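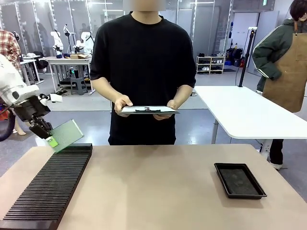
Panel rack and tray: bench notes

September
By the panel bench, Wakthorpe

Carried over from the last entry: the green perforated panels were still being stored flat in a stack, and we kept finding scuffs on the pale borders. The stack is gone. Everything in the Virnudness batch now stands on edge in the black slotted rack on the left side of the tan table. The shallow black tray is on the right and takes one panel at a time, flat, for inspection. Nothing else lives on the tabletop. Clipboards stay in the hand or go on the white table behind.

Rack position

Rack runs from the front left corner in toward the center, with the raised end at the far end. Tried it the other way first, raised end near. Sleeves caught on it when reaching over to the back slots, so it was turned. It creeps on the smooth table top if a panel is pushed in at an angle. Two strips of rubber under the long sides stopped most of it. There is still a little movement at the near end. Will try a third strip across.

Slot numbering starts from the raised end. Write the slot on the sheet before the panel comes out, not after it goes back. Last week two entries had the right panel number and the wrong slot, and sorting that out took longer than the inspection.

Fit

Panel length measured at 274 mm on the steel rule, same for every one checked. The long edge goes down into the slot. Most of them drop in under their own weight once they are square to the ribs. A few need a light push, and those are the ones to look at.

Pulled the tight ones and laid them on the granite block in the other room. Bow is along the long edge in all of them. The worst lifted 1.1 mm in the middle. Two of the tight ones were flat, so bow is only part of the story there. On those the border is slightly thick at one corner, as though the edge was trimmed with a dull blade. Marked both with pencil on the border and put them in the end slots.

Leaving every other slot empty makes handling much easier. With neighboring slots full, the fingers have no room and the panel gets pinched by the perforated area, which is what we are trying to avoid. The rack has plenty of slots for this batch with gaps, so use the gaps.

Handling

Hold by the border or the corner. The dot grid marks easily. A fingernail leaves a pale line that does not wipe off with alcohol (tried once on a scrap, also tried dish soap, same result).

Lift straight up until the lower edge is clear of the ribs, then tilt. Tilting early drags the bottom corner along the rib and shaves a thin curl of green off it. There were several of these curls in the bottom of the rack when it was turned over and tapped out. Vacuum with the brush nozzle does not reach between the ribs. Tapping out over a sheet of white paper works and shows what is coming off.

Going back in: start the far corner, bring the near corner down, let go. If it does not seat, take it out and start again. Do not force it down by the top edge.

Tray

The tray has a raised rim and a dark textured lining. The lining is good for contrast. Panels are translucent, and on the tan table a blocked hole looks much like an open one. Over the dark lining, the blocked ones show up from a normal standing position with the overhead lights on.

Problem is pickup. A panel lying flat inside the rim leaves little to get hold of. Options looked at:

- Fingernail under the corner. Marks the panel.
- Suction cup from the phone repair kit. Does not hold over the holes. Holds on the border if the cup is small enough, and ours is not.
- Foam strip along one side of the tray, panel resting on it so one long edge sits high. Works. The panel is no longer flat, so it cannot be used for the bow check, but the bow check is not done in the tray anyway.

Foam strip is the current method. Cut it short of both corners, otherwise it rides up the rim.

The lining also collects dust. Lint roller at the start of each session. Compressed air moved the dust onto the next panel, so leave the can on the shelf.

Blocked holes

Inspected 18 panels this session. Blocked holes on 11 of them, nearly always in the two rows next to the border. Looks like residue from whatever is used to bond or seal the edge. A soft brush clears some. The rest need a pin, and the pin enlarges the hole, so those panels are recorded and left alone until Galanis says what they will accept.

No pattern by slot. There was a suggestion that the lower rows were worse on account of sitting down between the ribs. Turned the affected panels over on the sheet and compared top and bottom: residue is on both edges. It arrives that way.

Sheet

The old sheet had a comments column that was too narrow and a temperature column that was never filled in. New layout, left to right: slot, panel, seats freely (Y/N), bow, blocked rows, corner damage, comments. Printed landscape and kept on the white clipboard, held horizontally with the clip along the far edge. Pencil only. Ink came off on the pale borders once and that panel is now a scrap piece.

One person handles, one person writes. With the same pair of hands doing both, graphite ends up on the panels. Whoever is writing reads the slot out loud before the panel is lifted.

Clothing: aprons are fine if tied close. Loose cuffs should be pushed up before reaching across the rack. No watches.

Supplier question

The Enora panels from the earlier order had a rounded border edge and went into the same rack with no tight ones. The present ones are cut square. Asked for 13 more with the rounded edge to run next to these. If they seat freely, the slot width is not worth touching.

Still open

- Third rubber strip under the near end of the rack.
- Smaller suction cup, or drop the idea.
- Stick-on slot numbers along the side of the rack. Paint marker on black plastic scrap rubbed off within a day.
- Re-measure the two thick-corner panels with the micrometer instead of calipers.
- Lid or cloth for the tray overnight.
- Old flat-storage box is still under the shelf with the divider sheets in it. Keep the dividers, the box can go.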